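The Cable Drawer, Emptied

Marion Sutherland has moved house twice, and both times the cable drawer came along unopened. In September she pulled it out of the cabinet, carried it to the table and turned it over. Some of what fell out fit things she still owned. The rest belonged to phones, a printer and a desk lamp that left years ago.

Most homes have a drawer like it. Linico, a small repair and storage shop in Allavby, runs an evening class on sorting them. The class starts at seven and the only equipment is a table, a roll of tape, a pen and a bag of cable ties.
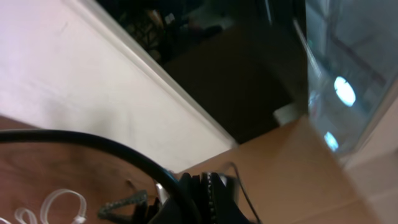

Essam El Khatib would leave the cable ties out of it. He finds them too tight for anything that gets used every week, and he has nicked more than one charging cord trying to cut them off. He uses strips of hook-and-loop tape, cut from a roll and wrapped once.

The shop teaches both. Ties are for cables that stay put, such as the ones behind a television. Tape is for anything that travels. Either way the cable should be able to slide a little inside the wrap, and the first few inches next to the plug should be left straight. That short stretch takes the most bending and is usually where a cord fails.

Sutherland began by laying each cable out at full length. It takes up room, but a cord in a knot is hard to judge. Stretched out, it shows its kinks, its splits and both of its ends.
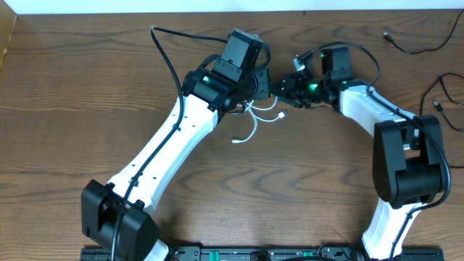
She made one pile for cables she could name and another for cables she couldn't. The second pile was bigger. Anything in it that still had no match after a month went into a bag for electronics recycling.

Coiling comes next. Winding a cord around the hand and elbow is quick, but it puts a twist in every turn, and the cord springs into loops when it is let go. The class teaches the over-under method: one loop laid normally, the next turned under, and so on to the end. Thin cables need a loose coil, no smaller than a saucer.

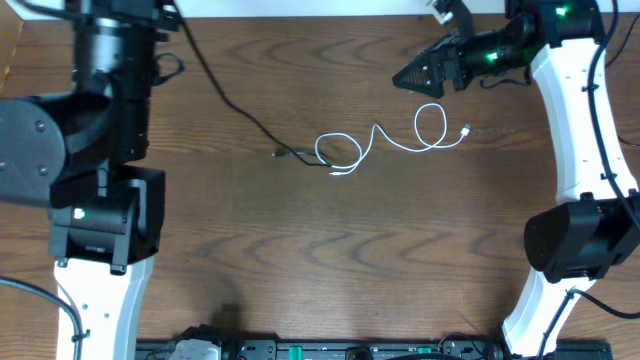 Labels go on last, close to the plug. Sutherland wrote the name of the device on hers and skipped the date. She stores the coils upright in a Hastora box with dividers, short cords in front. The old drawer now holds batteries and a flashlight.

She wiped down the table before dinner and found one more adapter under the fruit bowl. It is in the bag with the others.
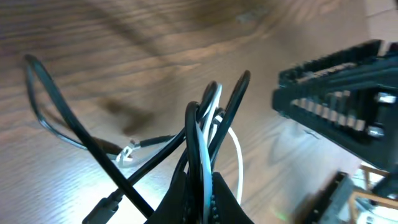
The grain of the wood tabletop.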